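Fetch planner drops the sofa from its map after one turn
2018-08-24, thread started by Satish Goel
3 min read

satish_goel
I'm running the Prollum planner against a rendered room, fetch task, RGB input only. The agent gets a target class and has to look around until the map holds enough evidence to commit to a base goal. The mapper keeps a per-class belief grid and decays it when a cell is in view and the detector stays silent.

Large furniture is the problem. The sofa gets a confident label from the first viewpoint and is lost after one turn. With decay at the default it takes 7 steps for the cells to fall under threshold, and then the planner routes a path through them. Collision check catches it, the episode ends.

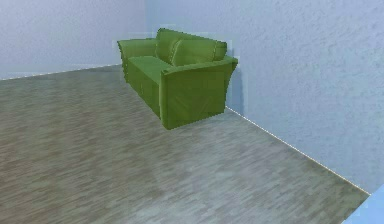

I have tried lowering the decay rate. That keeps the sofa but it also keeps every false positive, and the frontier selector then refuses to explore behind them. Geometry is a separate layer and I would prefer not to merge the two.

meenakshi_b
What does the detector return when the object is truncated by the image border? If it was trained mostly on whole objects, the score will collapse on a partial view, and your mapper reads that as negative evidence. A low score on a truncated box should count as no observation.

satish_goel
It drops well under threshold. Here is a view where the right end of the sofa is still in the image on the left and the desk is on the right. Detector output for the sofa: nothing. 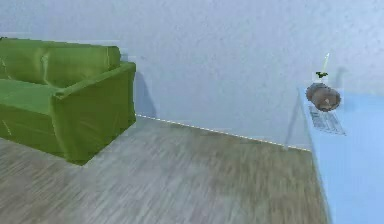

Does the decay step use the full camera frustum or only the cells near the optical axis?

It uses the full frustum, clipped at the maximum range in the config, with equal weight for every cell.

meenakshi_b
Then start there. Weight the negative update by distance from the border of the image. Cells that project to the outer band get no decay at all.

taikim
I disagree with fixing this in the mapper. The detector is wrong and you are teaching the map to ignore it. Retrain with random crops and the partial views will score properly. We did this on Cunico in October and the mapper stayed stock.

omprakash_c
Retraining costs a lot more than changing one weight function. Also, crops don't help with small objects at range, where the score is low for a different reason. The frame below has a gray armchair and a table against the back wall with items on it. I would not trust any detector on the dark thing near the front edge of the tabletop. The mapper has to cope with a missing detection there regardless.

taikim
Small objects at range are a resolution problem. You handle that by moving closer. The planner can ask for a second look if the class prior for the surface is high.

omprakash_c
It can ask only if the belief is still in the map when it gets around to asking. That is the same decay term. 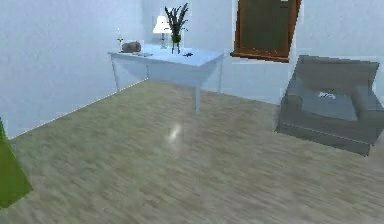

Summary of changes to test (satish_goel, edited)

1. Negative update masked near the image border.
2. Negative update scaled by expected pixel size of the class at that range.
3. Frontier selector reads geometry only, ignores the semantic layer.
4. Crop augmentation, as a separate branch, so the two results don't mix.

geeta_bhatt
On item 2, be careful with the expected size table. The one shipped with Gototach is per class, and "table" covers everything from a side table to a desk. I split mine into 3 bins per class and interpolate.

I would add a fifth item. Glass and open frames break the geometry layer in the other direction. If you build occupancy from predicted depth, a glass shelf comes back as the wall behind it. Your path check then approves a base pose inside the stand. A wire cart is the same case with a smaller footprint. 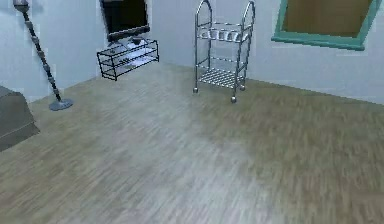 Simulator view with a glass TV stand and a two-tier rolling cart near the back wall.

satish_goel
Good point. Can I inflate by class when the detector fires on something like a stand?

geeta_bhatt
You can, but then your geometry depends on semantics, and you said you wanted them separate. I use the minimum depth over a small window instead. It is conservative and closes off narrow gaps, so passage width has to be checked after.

taikim
Minimum depth will not help if every pixel in the window is predicted at the wall.

geeta_bhatt
Agreed for a large pane seen straight on. With visible edges the window usually picks up some of the frame. I have no fix for the pane.

satish_goel
Items 1 and 3 are in. On my seeds the sofa survives a full rotation. Item 2 is waiting on the size bins. Will post the branch once the path check stops rejecting the start pose.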